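글로 묻고 답하기 > 만들기와 수리 > 집에서 만드는 로봇

바퀴 달린 로봇에 팔을 붙였는데, 화면에서 본 위치와 그리퍼가 가는 위치가 다릅니다

Ezequiel Ortuño
2018년 2월 28일

안녕하세요. 한국어로 질문을 쓰는 것이 아직 조금 어렵습니다. 이상한 문장이 있으면 너그럽게 읽어 주세요.

저는 Nollard라는 공동 작업실에서 바퀴로 움직이는 로봇을 만들고 있습니다. 낮에는 다른 일을 하고, 저녁에만 작업실에 갑니다. 몸체는 알루미늄 프로파일이고, 그 위에 팔을 올렸습니다. 팔은 어깨에서 그리퍼 끝까지 67cm입니다. 모터 드라이버는 Drondik 보드를 씁니다. 카메라는 머리 부분에 있고, 넓게 보이는 렌즈를 끼웠습니다. 제 목표는 부엌 조리대 위에 있는 물건을 집어서 옆으로 옮기는 것입니다. 어려운 물건은 아직 생각하지 않습니다. 컵이나 빵 같은 것이면 충분합니다.

문제는 다음과 같습니다. 카메라 영상의 가운데에 물건이 있을 때는 그리퍼가 잘 갑니다. 그런데 물건이 영상의 오른쪽이나 왼쪽 끝에 가까워지면 그리퍼가 물건 옆으로 갑니다. 가장 심할 때는 11cm 떨어진 곳에서 멈추었습니다. 그리고 팔을 길게 뻗으면 손목이 조금 내려가고, 그 뒤에 떨립니다. 떨림은 1초쯤 뒤에 없어집니다.

제가 이미 해 본 것을 씁니다.

모터의 영점을 다시 맞추었습니다. 변화가 없습니다.
카메라 나사를 다시 조였습니다. 조금 헐거웠지만, 조인 다음에도 같습니다.
팔의 링크 길이를 자로 다시 재고 설정 파일을 고쳤습니다. 가운데에서는 더 정확해졌고, 끝에서는 그대로입니다.
어깨 모터의 P 값을 올렸습니다. 손목이 덜 내려가지만 더 많이 떨립니다. 그래서 다시 낮추었습니다.

엔코더 값도 적어 두었습니다. 팔을 앞으로 완전히 뻗으라고 명령하면 어깨 관절의 목표는 2,894인데, 멈춘 다음에 읽는 값은 항상 목표보다 작습니다. 손으로 살짝 들어 주면 목표에 도착합니다.

작업실 친구는 모터를 더 큰 것으로 바꾸라고 합니다. 저는 모터를 사기 전에 다른 원인을 먼저 찾고 싶습니다. 또 하나 궁금한 것은 시뮬레이션입니다. 저는 지금까지 시뮬레이션 없이 바로 실제 로봇에서 시험했습니다. 이런 문제에 시뮬레이션이 도움이 됩니까, 아니면 시간만 많이 쓰게 됩니까? 경험이 있는 분의 의견을 듣고 싶습니다. 미리 감사드립니다.

덧붙임: 컴퓨터는 오래된 노트북이고 그래픽 카드는 좋지 않습니다.

답변 3개

Marín
전원 문제 아닌가요? 저도 비슷하게 떨렸는데 전원 선을 굵은 것으로 바꾸니까 좋아졌습니다. 그 다음에는 잘 쓰고 있어요. 선 먼저 보세요.

 Ezequiel Ortuño의 댓글
 답변 감사합니다. 어제 팔을 뻗은 상태에서 드라이버 입력 전압을 재 보았습니다. 전압이 떨어지는 것은 보이지 않았습니다. 그래도 선이 조금 가늘기 때문에 바꾸려고 합니다.

 Marín의 댓글
 커넥터도 보세요. 저는 커넥터가 까맣게 탔었어요.

Anselmo Toledo
질문을 자세히 쓰셔서 답하기가 쉽습니다. 저도 한국어가 모국어가 아니니까 천천히 쓰겠습니다. 제 생각에는 서로 다른 문제 2개가 섞여 있습니다. 하나는 카메라이고, 다른 하나는 팔의 무게입니다. 한꺼번에 고치려고 하면 어느 것이 효과가 있었는지 알 수 없습니다. 따로 보시기 바랍니다.

먼저 카메라입니다. 가운데에서는 맞고 가장자리에서 틀리면, 저는 렌즈 보정을 제일 먼저 의심합니다. 넓은 렌즈를 끼우고 좁은 렌즈의 값으로 계산하고 있지 않습니까? 설정 파일에서 초점 거리와 왜곡 계수를 확인하세요. 왜곡 계수가 전부 0으로 되어 있으면 그것이 원인일 가능성이 큽니다. 체커보드를 인쇄해서 평평한 판에 붙이고, 영상의 네 구석까지 골고루 찍어서 다시 보정하세요. 많은 사람이 가운데에서만 찍습니다. 저도 처음에 그렇게 했고, 보정 결과의 오차 숫자는 아주 예뻤지만 가장자리에서는 쓸 수 없었습니다. 종이가 조금이라도 휘어 있으면 다시 붙이세요. 저는 두꺼운 유리판에 붙여서 씁니다.

그 다음은 카메라의 기울기입니다. 카메라가 몸체에 대해서 몇 도 기울어져 있는지, 설정 파일의 값과 실제 값이 같습니까? 나사를 다시 조였다고 쓰셨는데, 그때 각도가 바뀌었을 수 있습니다. 보정을 한 다음에 나사를 만지면 보정을 다시 해야 합니다. 저는 나사 머리와 브래킷 위에 페인트로 선을 하나 그어 둡니다. 선이 어긋나면 누가 만졌다는 뜻입니다. 공동 작업실에서는 이런 일이 자주 있습니다.

이제 팔입니다. 손으로 살짝 들어 주면 목표에 도착한다고 하셨지요. 그러면 중력을 보상하는 값이 없거나 너무 작은 것입니다. P만 올리면 떨리는 것이 당연합니다. 각 링크의 무게와 무게 중심을 재고, 자세마다 필요한 토크를 계산해서 더해 주세요. 부엌 저울이면 충분합니다. 링크를 분리하기 싫으면, 팔을 수평으로 놓고 손목 밑에 저울을 두고 읽는 방법도 있습니다. 그리퍼를 빼고 한 번, 끼우고 한 번 재세요. 모터는 아직 사지 마세요. 보상을 넣은 다음에도 전류가 한계에 가까우면 그때 생각해도 늦지 않습니다.

떨림이 남으면 어깨의 기어 유격을 보세요. 전원을 끄고 손목을 위아래로 가볍게 흔들면 느낄 수 있습니다. 제 팔은 어깨 풀리의 고정 나사가 풀려 있었고, 그것을 찾는 데 이틀이 넘게 걸렸습니다.

시뮬레이션에 대해서는, 제 의견은 "카메라 문제에는 도움이 되고, 떨림에는 별로 도움이 안 된다"입니다. 유격이나 마찰은 제대로 넣기가 어렵습니다. 하지만 카메라의 위치, 시야각, 팔이 조리대까지 닿는지, 팔이 자기 몸에 부딪히지 않는지는 시뮬레이션에서 보는 것이 훨씬 편합니다. 저는 집에서 Dreltden이라는 작은 프로젝트를 하고 있습니다. 로봇 몸체와 팔의 모델을 가상 부엌에 넣고, 로봇의 머리 카메라로 보면서 시험하는 것입니다. 실제 로봇에 코드를 넣기 전에 항상 거기서 먼저 돌려 봅니다.

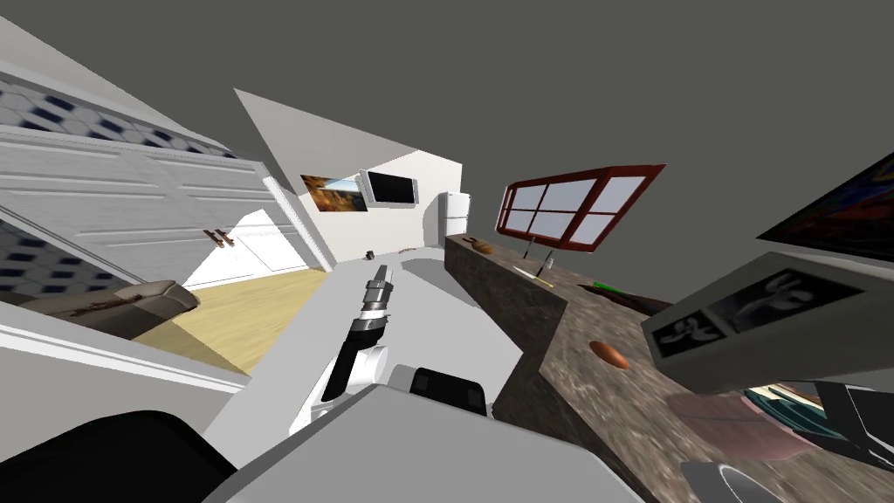
시야각을 바꿀 때는 한 번에 조금씩만 바꾸세요. 넓게 하면 조리대와 바닥이 같이 들어오니까 길 찾기에는 좋습니다. 그 대신 가장자리에 있는 것은 길게 늘어나고, 물체 인식이 그 부분에서 약해집니다. 저는 결국 넓은 시야각을 그대로 두고, 집기 전에 머리를 물건 쪽으로 돌리는 동작을 넣었습니다. 물건이 영상의 가운데에 오면 그때 위치를 다시 계산하고, 그 값만 팔에 보냅니다. 조금 느리지만 실수가 많이 줄었습니다. Ezequiel 님의 로봇도 머리가 돌아간다면 이 방법을 먼저 해 보세요. 머리가 고정이면 바퀴로 몸을 돌려도 됩니다.

한 가지 주의할 점이 있습니다. 시뮬레이터의 카메라에는 보통 왜곡이 없습니다. 시야각이 넓어서 늘어나 보이는 것과 렌즈 때문에 휘어 보이는 것은 서로 다릅니다. 늘어나도 직선은 직선으로 남아 있습니다. 렌즈 왜곡은 직선을 휘게 합니다. 그러므로 시뮬레이션에서 잘 되는 코드를 실제 로봇에 옮기면, 왜곡을 펴는 단계가 앞에 하나 더 필요합니다. 저는 이 단계를 잊어버리고 1월 한 달 동안 팔의 모델만 의심했습니다.

노트북이 느리면 그림자를 끄고 해상도를 낮추세요. 팔의 충돌 모델은 원통과 상자로 간단하게 만들어도 됩니다. 부엌 가구도 처음에는 상자 하나로 충분합니다. 조리대의 높이만 집에 있는 것과 같게 맞추세요.

 Ezequiel Ortuño의 댓글
 정말 자세한 답변 감사합니다. 방금 설정 파일을 열어 보았는데 왜곡 계수가 모두 0이었습니다. 조금 부끄럽습니다. 체커보드는 내일 작업실 프린터로 인쇄하겠습니다. 질문이 하나 더 있습니다. 중력 보상을 계산할 때 그리퍼가 들고 있는 물건의 무게도 넣어야 합니까?

 Anselmo Toledo의 댓글
 빈 컵 정도면 넣지 않아도 됩니다. 물이 든 컵이면 넣는 것이 좋습니다. 저는 물건을 잡은 다음에 어깨와 팔꿈치의 전류를 읽어서 무게를 대강 계산합니다. 처음에는 고정된 값을 하나 넣고 시험해 보세요. 그리고 시험할 때는 비상 정지 버튼을 손 가까이에 두세요. 보상 값의 부호를 반대로 넣으면 팔이 아주 빠르게 내려갑니다.

 Ezequiel Ortuño의 댓글
 부호, 잘 기억하겠습니다. 제 로봇은 머리가 고정입니다. 그래서 바퀴로 몸을 돌리는 방법을 쓰겠습니다. 바닥이 타일이라서 바퀴가 조금 미끄러지는데, 돌린 다음에 영상을 다시 보니까 괜찮을 것 같습니다.

 Anselmo Toledo의 댓글
 네, 괜찮습니다. 다만 몸이 완전히 멈춘 다음에 영상을 찍으세요. 저는 멈춘 뒤에 조금 기다리게 했습니다.

납땜하는이웃
위의 답변에 동의합니다. 작은 것 하나만 추가합니다. 엔코더 케이블을 모터 선과 같이 묶어 두었으면 떼어 놓으세요. 값이 가끔 튀면 제어기가 그것을 따라가려고 해서 떨리는 것처럼 보입니다. 오실로스코프가 없으면 엔코더 값을 파일로 저장해서 그래프로 그려 보면 됩니다. 팔을 움직이지 않는데 값이 튀면 케이블 문제이고, 움직일 때만 부드럽게 흔들리면 게인이나 유격 쪽입니다. 실드가 있는 케이블을 쓰면 실드는 한쪽 끝만 접지에 연결하세요.

 Ezequiel Ortuño의 댓글
 같이 묶여 있습니다. 케이블 타이를 자르고 따로 정리하겠습니다. 그래프도 그려서 이 글에 올리겠습니다.

이 질문은 해결 대기 중입니다. 답변을 쓰려면 로그인해 주세요.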